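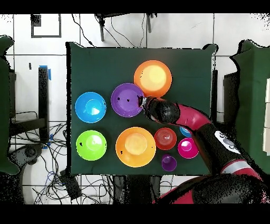

Research > Home and Household Studies > Working Papers > Sorting and Stacking

4. Bowls on a cloth: what people do with a mixed set

4.1 Why bowls

We came to bowls by a long road, and I hope the reader will forgive a few words about it. Our earlier work in Skerton had been with kitchen drawers, which are lovely things to study but hard to compare from one house to the next, as every drawer holds a different muddle. A plastic bowl is a friendlier object. Nearly everyone has a few, nearly everyone has an opinion on how they ought to be put away, and a set in mixed sizes and bright colours gives people two good ways of going about it – by size, so that the stack sits properly, or by colour, so that it looks nice on the shelf.

The sets used in this part of the study run from little bowls that would hold a dip up to big orange ones that would do for a salad. We laid them on a dark green cloth, partly to soften the clatter and partly so that the colours would stand out well for anyone whose eyesight is not what it was. The cloth does wrinkle. We smoothed it each morning and did not fuss over it after that.

4.2 Laying out the table

Bowls were mostly set upright with a little room around most of them. Mayu Oshima, who drew up the layouts at Barnmont, was firm that the big bowls should not always be at the back, where a tidy-minded person would naturally put them, and so in some layouts a large orange bowl stands well forward among the small ones. She also asked that neighbouring bowls should sometimes touch or overlap at the rim, as they do on a real bench when the dishes are being put away in a hurry.

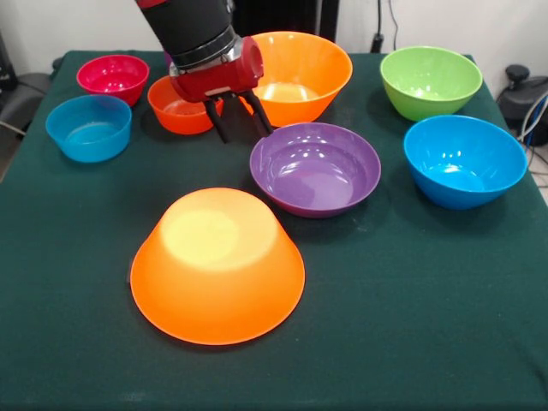

Colour needed more thought than we had given it at the outset. Light blue and bright blue are easily told apart when they sit side by side, but people describing the table from memory tended to call both of them "the blue one", and we had a good many cheerful arguments over our notes as a result. Pink and purple gave the same trouble. In the end Godfrey Kariuki wrote out a short list of names and pinned it up by the door, and from then on a light blue bowl was a light blue bowl, whoever was holding the pencil.

Altogether we kept notes on 205 layouts, of which 49 were set aside because a bowl had been written down under the wrong name. That left us with fewer than we had wanted, though still plenty to be going on with.

4.3 Nesting and favourites

Size won out over colour most of the time. People reached for the largest bowl first and built inward, and they were noticeably pleased when the last small one dropped into its place. Where two bowls were close in size the order wavered, and a bowl might be tried, lifted out and tried again. In 23 layouts the stack was finished with one bowl left standing beside it, usually a small one, and several people told us they do just the same at home – there is always one that lives on the windowsill or holds the clothes pegs.

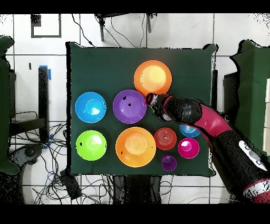

Gerasimos Manolakis

Figure 4. Mixed bowls on the green cloth, with a large orange bowl at the top of the table and a second in the lower row. The blue and purple pieces lie between the two rows.

Layouts of the kind in Figure 4 were the ones people lingered over. With two large orange bowls in play there is no single obvious starting point, and we noted a little pause before the first choice was made. Kyu-ri Jeon has suggested that the matching colour draws the eye to the pair before the sizes have been properly weighed up, and I am inclined to agree with her, although our notes can't settle the matter one way or the other. We take it up again in Section 5, alongside the Fovden shelf drawings.

Related papers

Whose drawer is it? Shared kitchens in Skerton
Lids without bowls: a small survey
Colour names at the kitchen bench (Oshima and Kariuki)
The Fovden shelf drawings, with notes by Dong-hyun Jin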